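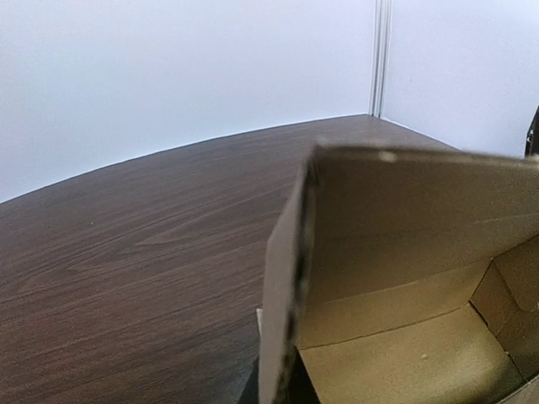 Second desk, back row

I have rejoined an orchestra after 15 years off the viola, and the viola has noticed. We rehearse in February, in a hall with 2 radiators, both on the cello side. Our conductor, Norbert Hajdu, stops us at bar nine, sighs in Hungarian and starts over.

My stand partner is Sumaiya Bhattacharjee. She writes "LOOK UP" over every tempo change, then turns the page before I can.

Next up is the Munasinghe suite. It has a viola solo. Sumaiya is welcome to it.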